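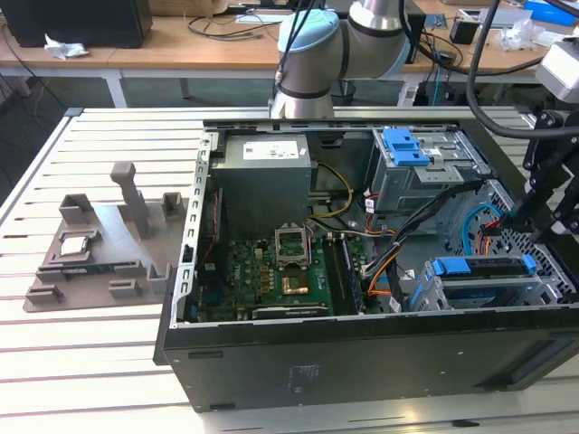
Torre abierta sobre la mesa, con el zócalo del procesador vacío.

# Trucos de casa contra las bacterias (y contra uno mismo)

*Actualizado el 2 de abril*

Empecé esta página como una lista pegada en la puerta de la nevera, y creció hasta que la nevera dejó de cerrar bien. Va de cosas domésticas: tablas, estropajos, restos de antibiótico en el cajón, yogures que uno jura que todavía están buenos. Las bacterias resistentes suenan a asunto de hospital, pero bastantes malas costumbres que les dan cuartelillo empiezan en casa, entre el fregadero y el botiquín.

## El botiquín, ese museo

Vacíalo entero encima de la cama. En el mío aparecieron dos cajas de amoxicilina a medias, un colirio abierto en una época geológica anterior y un jarabe que se había convertido en caramelo.

- Los antibióticos que sobran van al punto de recogida de la farmacia, con su caja y su prospecto. Por el váter no: el agua se lleva el fármaco adonde no pinta nada.
- Los colirios, una vez abiertos, duran lo que diga el envase, que suele ser un mes. Escribe la fecha de apertura con rotulador en el propio frasco; en la caja no sirve, la caja la tiras a los cinco minutos.
- No guardes «por si acaso» el antibiótico de otra persona. Si era para una cistitis, no va a curarte el catarro. Tampoco te lo curaría el tuyo, porque los catarros son cosa de virus y les da igual.
- La pauta la marca quien te lo recetó. Si te encuentras mejor y quieres dejarlo antes, llama y pregunta. El cuñado no prescribe.

## La tabla de cortar

Tengo dos: una para carne y pescado crudos, otra para lo demás. La de la carne es una Kikdale roja, fea como ella sola, y eso ayuda a que a ningún invitado se le ocurra sacar el queso en ella.

Se lava con agua caliente y detergente, frotando, y se seca de pie. Si quieres desinfectarla, primero límpiala; la lejía echada sobre grasa de pollo se gasta en la grasa. Dilúyela según la etiqueta, usa la que ponga que es apta para superficies de alimentos, déjala actuar lo que pida y aclara. Cuando los cortes ya parecen el plano del metro, tabla nueva.

El pollo crudo no se lava bajo el grifo. Ya sé que tu madre lo hacía, la mía también. Lo único que se consigue es repartir salpicaduras por el escurridor, los vasos y la manga del jersey.

## Estropajos y bayetas

El estropajo es el bicho más vivo de la cocina, mascotas incluidas.

1. Escúrrelo bien después de cada uso y déjalo donde le dé el aire. El fondo del fregadero no cuenta.
2. Cámbialo a menudo. Si huele, llegas tarde.
3. Las bayetas y los paños, a la lavadora a 60 grados. El programa de 40 está muy bien para las camisas y para la conciencia, pero para el trapo con el que has recogido jugo de carne se queda corto.
4. No pongas un estropajo en el microondas si lleva metal o está seco. Hay quien ha aprendido de golpe las dos cosas – y luego ha cambiado de microondas.

## La nevera

Un termómetro cuesta poco y da disgustos muy útiles. El mío es un Nieminen de varilla, y me enseñó que la balda de arriba llevaba años viviendo en primavera. Lo conveniente es tenerla a 4 grados o algo menos.

La carne cruda, abajo y en un recipiente cerrado, para que no gotee sobre la lechuga. Las sobras, dentro antes de 2 horas; si en la cocina hace un calor de agosto, antes. Una olla grande de lentejas tarda una eternidad en enfriarse, así que repártela en recipientes bajos. Yo uso los Joden de tapa azul, de los que conservo casi 40 bases y bastantes menos tapas. Al recalentar, que humee por todas partes, también por el centro, y remueve a mitad si lo haces en el microondas.

## El jabón que promete demasiado

En mayo pasado compré un gel de manos Nurmont «antibacteriano, fórmula activa», en formato de 338 ml, un volumen que solo puede haber elegido alguien que odia las estanterías. Limpiaba igual que la pastilla de toda la vida y olía a dentista.

Para el día a día en casa basta agua y jabón corriente durante veinte segundos, sin olvidar los pulgares, que siempre se quedan fuera de la fiesta. El gel con alcohol va bien en la calle, cuando no hay grifo y las manos no están visiblemente sucias. Después, sécate. Con toalla limpia, se entiende, no con la que lleva colgada desde Reyes.

Si hay en casa alguien con las defensas bajas o recién operado, haz caso a lo que te diga su equipo médico antes que a una página como esta.

## Mezclas que no

Lejía con amoniaco, no. Lejía con vinagre, tampoco. Lejía con el producto misterioso de debajo del fregadero, muchísimo menos. Sueltan gases tóxicos, y el hecho de que huela «a muy limpio» es mala señal. Si ya lo has hecho, sal de ahí, ventila si puedes hacerlo sin respirar aquello y llama a toxicología.

## Pendiente de probar

- Lavar la goma de la lavadora con cepillo de dientes viejo (marcarlo antes, por favor).
- Vaciar y secar el vaso de los cepillos cada semana. Quien mire dentro del suyo entenderá el motivo.
- Encontrar las tapas de los Joden.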